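The owner of Senow, a two-room repair and refill shop on Sutherland Street, asked that her name be left out. "People know the shop," she said. "That's enough." We talked at the back counter on 1 Jul 2023, between customers.

She started out selling perfume oils by weight at a market stall. Before that she spent nine years in the lab at Vivora, a soap and fragrance maker that has since closed its local plant. The stall did well enough that she signed a lease on the front room, and took the back room a year later when the tailor moved out.

I asked what most people get wrong when they come in wanting a scent of their own.

"They want to decide in five minutes," she said. "They smell it off the cap, they like it, they want to pay. I tell them to put it on the arm and go get lunch. Citrus is gone in half an hour. Then you find out what you bought."

She keeps 67 oils on the shelf and says she could run the shop on 30. The rest are for regulars. One man drives in twice a year for a vetiver that no one else has ever asked for. She orders it anyway, a small bottle at a time, from a supplier in Prultden who has a minimum of 300 dollars per order. To reach the minimum she usually adds cedar, which keeps well.

Keeping is a large part of the job. Rose and sandalwood can sit for years if the bottle is full and the room is cool. Lemon and grapefruit turn quickly, and she writes the opening date on a strip of tape across the cap.

"Air is the problem, more than age," she said. "A half-empty bottle goes bad faster than a full one. So when a bottle gets low I move it down to a smaller one. I do that all day. It's most of what I do, moving things into smaller glass."
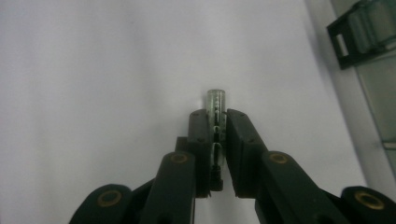

*A small clear glass vial, held upright.*

The samples are sold at cost. She used to give them away, and stopped when she noticed that people who paid a dollar came back to talk about what they had tried, and people who paid nothing mostly didn't.

Her training at Vivora still shows in the way she writes things down. Each blend has a card with weights in grams, never drops. "A drop of what? Patchouli is thick. Orange is thin. The drops aren't the same size." The cards are numbered in the order she made them. Card 101 is the best seller, a plain fig and cedar blend she put together on a slow afternoon in July and nearly didn't keep.

Has she thought about selling online? She tried it for one winter. Two parcels leaked and a third came back because the buyer thought it would be stronger. "I couldn't tell her to wait an hour. She'd already made up her mind by the time she wrote to me."

She gets asked to copy well-known perfumes several times a week and says no to all of it. She'll make something in the same family if the customer can say what they like about the original. Most can, after some coaxing. They say clean, or powdery, or that it smells like an aunt's coat closet, and she starts pulling bottles.

The lease is up next spring. She expects to renew, though she would like the landlord to fix the back window first. It faces west, and she has had to move the citrus shelf twice.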